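Questions we get about the small shoe rack, answered in the order they tend to arrive. If yours isn't covered, write to the shop in Hunasville and we'll get to it, usually before lunch.

## Is it really just for shoes?

It's sold as a shoe rack. People have told us they use it for seedlings, board games and one very large cat. We make no promises about the cat.

## How many pairs does it hold?

Two on top and two underneath if they're ordinary women's shoes or kids' sneakers. Men's boots are another matter. You'll get one pair per level and some bad feelings.

## Do I need tools?

No. The poles push into the corner joints by hand. If a pole won't go in, check that you haven't picked up one of the short ones, which look exactly like the long ones until you need a long one. A rubber mallet is fine. A regular hammer will dent the pole, and then you'll write to us and we'll ask whether you used a hammer.

## The shelf sags. Did I do it wrong?

Probably a little. Pull the shelf tight before you close up the second end, and don't load it until both ends are on. A small dip in the middle after a few months is normal - it holds shoes, it doesn't need to be level.

## Can I stack a second one on top?

Two high, yes, with the connector set. Three high we don't recommend, and the customer who sent us pictures of five high should please go home and take it apart.

## What about the Semametti rack?

That's the wider one, 100 cm across, made for hallways where a whole family kicks things off at once. It uses different joints, so the poles don't swap. We know. We've asked.

## How do I clean it?

Damp cloth, mild soap, let it dry before the shoes go back. Don't put the shelves in the dryer. Grit from the soles collects along the edges, so take the rack outside and shake it first.

## Which shoes go where?

Flats and sandals go underneath, where the low space suits them. Heels are harder. A thin heel on a soft shelf wants to tip, and once it tips it takes its neighbor with it. Lay heels on their sides, toes all pointing the same way, and they'll behave.

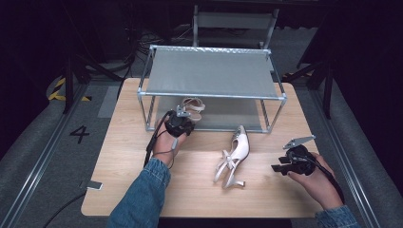
*Gkikas*

The strappy sandal is already under the rack, and the white slingback is on its side in front. With a pair like that slingback I'd use the top and keep the bow-like strap detail facing up so it doesn't get flattened. Buckles underneath are fine, but fasten them first or they'll catch on everything.

## Can I set it on a table?

Sure, and it's a good way to sort your shoes without kneeling. Put down a towel if you care about the wood. For everyday use, the floor of the closet is still the place for it.

## Do you ship?

Within the state, yes. Orders over $100 ship free. Everything else goes out within 24 hours, except in September, when the students come back and we run out of poles.

## Can I return it?

Yes, if all the parts are in the box. Count the joints before you tape it shut - the missing one is under the couch. Mark the box "Pratik," the name of this model, or it will end up with the lamps.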